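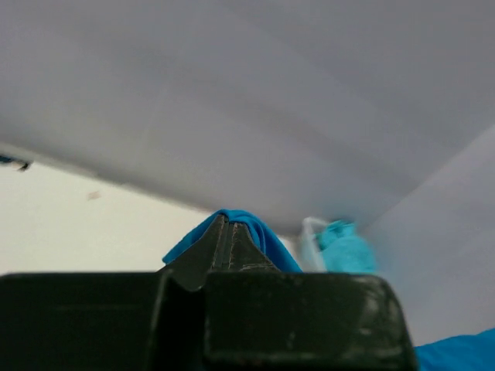

Sorting textiles by material takes longer than sorting by color, so I changed the order. First pass is color, second pass is fiber, third is size. Bright blue cloth goes in with the other blues, and anything turquoise gets its own stack, even when the two look close under a warm bulb. Cotton then gets folded to a width of 6 inches and microfiber to 7, which keeps the stacks from leaning.

Drita Kos suggested weighing each stack instead of measuring it. I tried that in July with a 200 gram limit and went back to the ruler after a week. Thin cloths made a stack too tall for the shelf. Next I want to redo the labels, which still use the old fiber codes.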